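Open house at the Berisha building

I finally made it to the Turkik open house in July, after missing it two years running, and I'm so glad I went! They've taken over the back half of the Berisha building, and you walk past all the bike racks and a very loud compressor before you find the door. Sixty-seven people had signed up and I think most of them brought a cousin.

The first stop was the table where they're teaching an arm to handle ordinary kitchen stuff. Fruit, plates, a dish rack. I expected something flashier, but I ended up standing there longer than anywhere else. The little camera rides right by the gripper, so you get the robot's own view of the job, fingers and all.

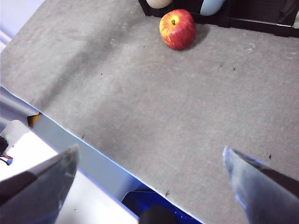
My kid could do that at two, muttered a man at my elbow, and the woman running the table laughed and said sure, but your kid had two years of practice and this program has had 22 days. Fair enough. She told us an apple is harder than it sounds — squeeze too hard and you bruise it, too soft and it rolls off toward the wall. The software is called Nosard, and they log every try, good or bad. The morning we came they'd logged 81.

Then we got to the plates. The arm moves a lot faster than I figured it would, and a couple of us took a step back (there's a yellow line on the floor and I was very happy to be on my side of it). With the apple on the white plate and the blue and green ones standing in the rack, it could have been my own kitchen counter, minus the mail. 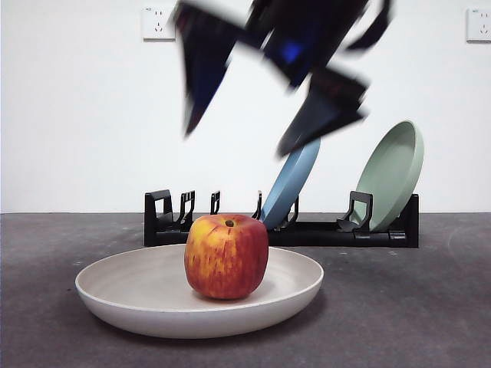
Would it ever do the actual dishes, with water and grease and forks, someone wanted to know, and the answer was a pretty cheerful "not this year." Wet plates are on the list. Forks are apparently a whole other project.

After that there was coffee from the Bostetti cart, which ran out by 10:30, and a talk upstairs that went some 60 minutes and lost me at the math. Go for the tables. They're doing it again in the fall, sign-up is at the front desk, and wear decent shoes because the floor is hard.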